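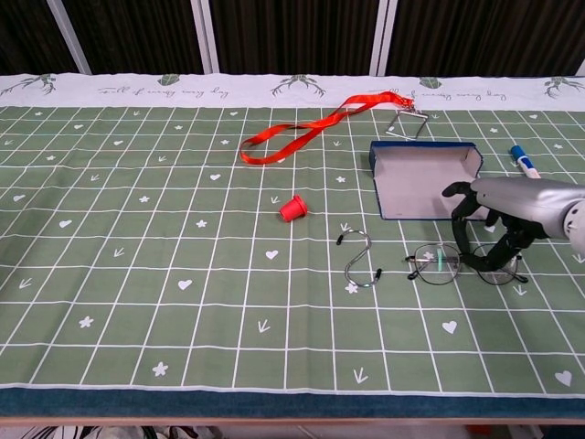

Category: Handouts > Home Textiles > Table Linens

Firkstead Evening Classes, Unit 4: Printed Cloths and Squaring Up

OK, so last time I ran over (sorry!) and we never got to printed grids, which are my favorite. A cloth with a grid of thin lines on it is a ruler you can eat dinner on. You can see right away if it's sitting crooked on the table, and when you hem it, you just follow a line.

The green cloth has a white grid plus little hearts and stars, and then a white border along one edge with dark green sprigs and gray script. Borders like that are where people get into trouble! If the print runs one way, you have to decide which side of the table gets to read it. Jyoti Thakur likes hers facing the window. I put mine facing the chairs, and we've agreed to disagree.

Look at the hem too. A dark blue-teal band against sage green gives the edge some weight for the eye, and I think it's a nicer choice than matching thread and hoping.

For your own cloth:
- Clear the table first, lanyards and markers and boxes included.
- Line up one grid line with the table edge, then smooth toward the far side.
- Pin before you measure the drop. Mine was 13 inches, yours can differ.

Bring about 60 inches of fabric next time, prewashed please. Jhun Sebastian has the spare pins.

Questions? Leave a note at the Firkstead front desk | Back to top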